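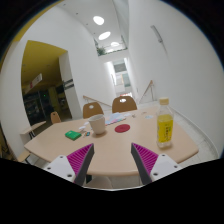
What I paid to move money to Finland this winter

April 11, 2019

A few people asked me to write this up after I complained about it over dinner, so I went back through the statements last night. I am not a finance person. I get paid in dollars, I have bills in euros, and for years I let my bank handle the part in between without looking at it.

The background is simple. My aunt, Oona Ahonen, left her apartment to me and my cousin Aatos Partanen. It's a small place in a building that needs new pipes. Aatos lives nearby and deals with the building manager, a firm called Manninen. I live in Ovmont and deal with my half of the invoices. Before the pipe work started there was only the monthly maintenance charge, and Aatos paid it and I settled up with him when I visited. Now there are larger bills and they have due dates.

The first transfer

In February I had to send 1,678 euros. I logged in to my bank, picked the international wire option, typed in the account number and pressed send. The screen showed a flat wire fee, which I expected, and a rate, which I didn't look at.

A week later Aatos wrote to say the amount had come in short. A bank in the middle had taken something for passing it along. The building manager treated the invoice as partly unpaid and sent a reminder with its own small charge on it. He covered the gap out of his own pocket and I paid him back later.

So there were four separate costs on one transfer:

The wire fee my bank charged up front.
The difference between the rate I got and the rate in the news that day.
The cut taken along the way.
The reminder charge on the unpaid part.

The second one was the largest by a good margin, and it was the only one that didn't appear anywhere as a fee. I had to work it out by looking up the market rate for that afternoon and doing the subtraction. My bank's page says the rate "may include a markup." It does.

What I looked at next

I called the bank first. The woman I talked to was polite and told me the rate is set each morning and branches can't change it. She did waive the wire fee as a courtesy. She also explained that there is a setting for who pays the charges along the way. If the sender pays all of them, the full amount should land. On my form that was a drop-down menu I had left alone.

Then I tried Surkolside, a transfer service a coworker uses to send money to her parents. Signing up took most of an evening. They wanted a picture of my license, then a second one with less glare, then a utility bill. After that it was easy. They show the rate, the market rate next to it, and the fee on its own line. I liked being able to see the total before agreeing to it.

I also opened an account with Soro, which lets you hold a euro balance. The idea there is that you change money when you like the rate and pay the bill from the balance later. Their rate was a little worse than the other one on the day I compared, but there was no fee for paying out. For small monthly charges that probably works out cheaper. For a single large bill it didn't.

The second transfer

The next invoice was for 1,034 euros and I sent it through Surkolside. The full amount arrived in two days. I wrote to Aatos and he confirmed it to the cent. The total cost was less than the wire fee alone would have been at my bank, before even getting to the rate.

I should have done this years ago, obviously. I used to transfer money for my aunt's birthday every year and I never checked any of it.

About trying to time it

I did waste some time in March. Once I had an app on my phone with a chart in it, I started checking the chart. The dollar would move a bit in the morning and I would put off sending anything until the afternoon, and then it would move back. One evening I read three different forecasts for where the euro was going and they disagreed with each other completely.

Finally I sat down with a calculator. On an invoice of that size, the swings I was watching came to about the price of lunch. The bank's markup had cost me far more than that and I hadn't noticed it at all. I took the chart off my home screen. If I were buying the apartment I would feel differently – on a sum like that a small move is real money – but I'm paying for pipes.

What I do now is dull. When an invoice comes I check the due date, count back a week, and send it then, whatever the rate is. The small monthly charge comes out of the euro balance at Soro, which I top up every so often.

Things I would check before sending

Look up the market rate first, then look at the rate you're being offered. Write both down. Ask how much will arrive in the other account, in their currency, and don't accept an answer that only mentions the fee. If you use a bank wire, find the setting for who pays the charges. Put the invoice reference in the message field. I forgot that once, and Aatos had to call the building manager to get the payment matched to our apartment.

Give yourself extra time for the first transfer with any new company. The ID check was slower than the transfer, and if I had started it on the due date I would have been late again.

The next pipe invoice is supposed to come before summer. Aatos says the work on our stairwell has been pushed back, so it could be later than that. I also have to figure out how to report my half of the apartment on my taxes here, and I've put that off long enough that I'm going to pay somebody to do it.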